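Desk 4 gets a new colleague, and the old ones get a new meeting
Pratstead, 2018-10-11

The office cleaning firm Manolakis has put a humanoid robot to work on its desk round in Pratstead, and the 11 people who used to do that round have been told that their jobs are safe, though their job titles are not.

The robot goes by Nomora, a name chosen in a staff vote from a list that management had written. It practices in a back room at the firm's premises on Noncombe Road, at a white desk with a number on its leg.

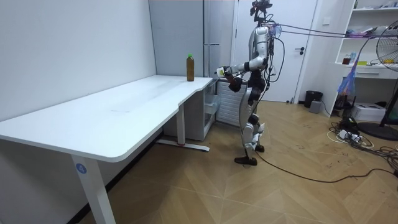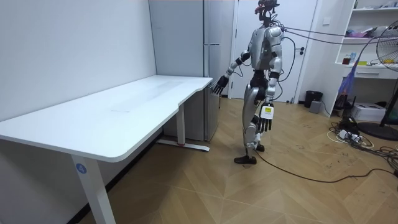
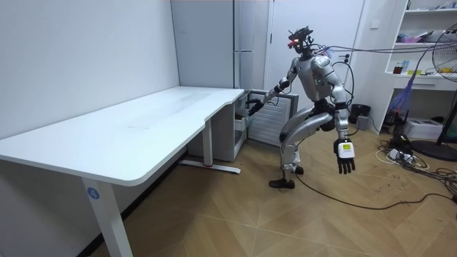

Nomora at desk 4 in the Noncombe Road practice room.

Desk work is the part of the job that clients complain about most. Somebody has to lift whatever has been left behind, wipe under it and put it back where it was, and a firm that gets the last step wrong hears about it by nine in the morning. Manolakis says its crews cover 1253 desks on a full night. Nomora's target for January is 900 a week, and the company declined to say how far off that it is now.

For the crew, the change so far has been mostly a matter of walking. Two cleaners per shift have become "floor partners." They go ahead of the robot, push in chairs, pick up bags and coil any phone chargers that have been left trailing, then come back afterward to check the desks. One floor partner said she used to clean desks and now she cleans up for something that cleans desks, and that it pays 40 cents an hour more, so she isn't going to argue about the wording.

Others have been less relaxed. The night crew asked in writing what happens to overtime once the robot is on the regular schedule. They got back a two-page reply with a diagram. A second letter, asking what the diagram meant, is still waiting for an answer.

There is also the matter of the break room. It has lost a table to make space for spare parts, and the microwave has moved to the hallway, where it shares an outlet with the vacuum chargers. Several people brought this up before they brought up the robot.

Manolakis says no positions will be cut this year and that anyone who wants training on the new equipment can have it. The course runs four evenings and ends with a certificate. Sign-up was slow until the company agreed to pay for the evenings.

Clients have been told too. The firm sent out 1000 leaflets explaining that a robot may be present in their building after hours, and asking them to keep desktops clear. The crew notes that it has been asking for the same thing for years, on a laminated sign.

The first client building is due to be announced in January. Until then the desk round is being done the usual way, by hand, starting at seven.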